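Evaluation of the Brabec Paired Hand-Held Gripper Kit for Household Cloth Tasks

Student Project Report, Clurncombe Institute
Submitted 20 Jan 2026

1. Purpose of the Project

The Brabec kit is sold by Gindwood as a complete package for recording two-handed tasks that are later used to train robot arms. The project team was asked to review the kit on behalf of the Brukgate teaching laboratory, which is considering the purchase of further sets for its second-year course. The review covers handling, setup, the written instructions, and the quality of the recordings. It does not cover the training software, which is licensed separately.

Clothing and bedding were chosen as the test material. Soft items change shape each time they are touched, and the laboratory already holds a large number of recordings made with rigid objects such as cups and blocks.

2. Equipment and Setting

The kit consists of 2 hand-held grippers with yellow fingers, a charger, a calibration board, and a carrying case. The operator holds one gripper in each hand. Recording took place in a furnished bedroom, with a bed covered by a woven bamboo mat serving as the work surface. Clothes for the task were kept folded in a pile within reach. Daylight from the window was the main source of light, and the curtain was left gathered to one side.

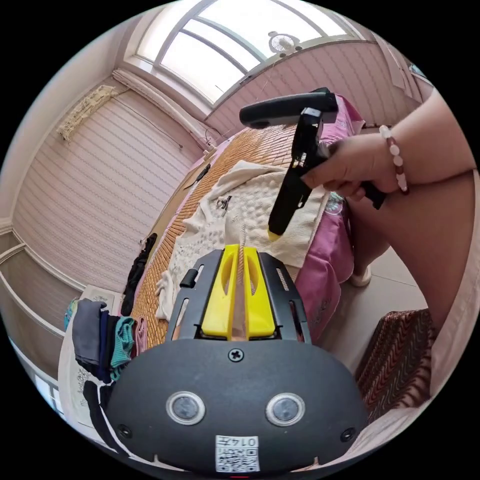

3. Procedure

Each recording followed the same written plan. The operator took an item from the pile, placed it on the mat, spread it, folded it, and set it aside. Operators were told to keep both grippers above the level of the mattress and to pause briefly before each grasp. A recording was stopped and discarded if an item fell to the floor or if the operator let go of a gripper.

The team completed 428 recordings over 3 sessions. Calibration was repeated at the start of each session as directed in the Gindwood manual. The manual gives the steps in a clear order, but the page on pairing the two grippers refers to a menu that is missing from the supplied version of the software. The team resolved this by trial and has sent a note to the supplier.

4. Findings on Handling

Operators found the grippers comfortable for short periods. Wrist fatigue was reported in the longer sessions, mainly in the hand that held the cloth still while the other hand moved. The yellow fingers closed evenly and gave a firm hold on knitted items. Thin cotton was harder to lift from a flat position, and most operators learned to approach it from a crease or an edge.

Dark clothing required more care. On the tan mat a black garment stands out well, but its folds are difficult to tell apart in the recorded view, and operators who reviewed their own work often could not say which layer had been grasped.
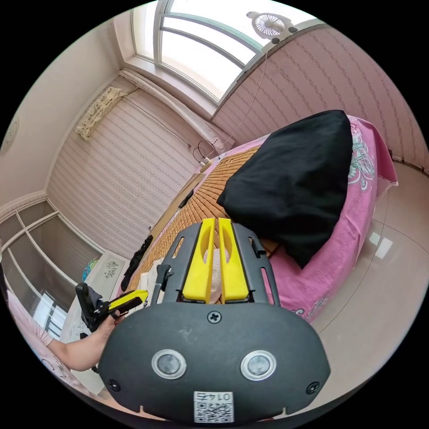 Figure 2. Black cloth item on the mat and pink sheet, with the second gripper held at the left of the bed.

The width of the recorded view was considered a strength of the product. It takes in the bed and much of the room, so that the opposite gripper often remains visible while it approaches the work. The same width brings in bright windows and reflections from a glossy floor. The exposure setting supplied with the kit handled these conditions acceptably — although the area nearest the window was sometimes washed out.

5. Findings on Recording Quality

Of the recordings made, 94 percent were accepted by the checking program on the first pass. The remainder were rejected, chiefly for lost tracking when one gripper was held close against a tall pile of clothes. Moving the pile farther from the work area reduced the problem, but this also lengthened the reach for each item.

Light knitwear gave the most consistent results. Sleeves could be followed from start to finish, and the ribbing on heavier pieces appeared to help the tracking.
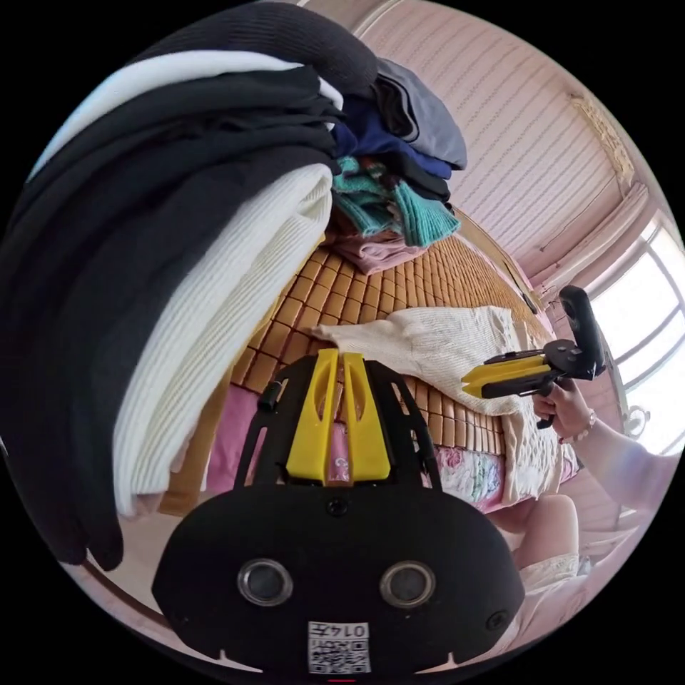 Figure 3. Cream knit sweater with one sleeve extended on the bamboo mat, beside the stack of folded clothes.

6. Assessment and Recommendations

The team considers the Brabec kit suitable for the second-year course, subject to the following points.

Gindwood should be asked to supply a corrected pairing page before any further order is placed.

Sessions should be kept short, with operators changing hands between sets.

A lighter range of clothing should be used for first exercises, and dark items introduced once students are familiar with the grippers.

A spare set of fingers should be ordered with each kit. The fingers in the review set remained usable throughout, but the supplier's delivery times for parts are long.

The review set is due to be returned to the Brukgate laboratory in March, together with the calibration records and the session log.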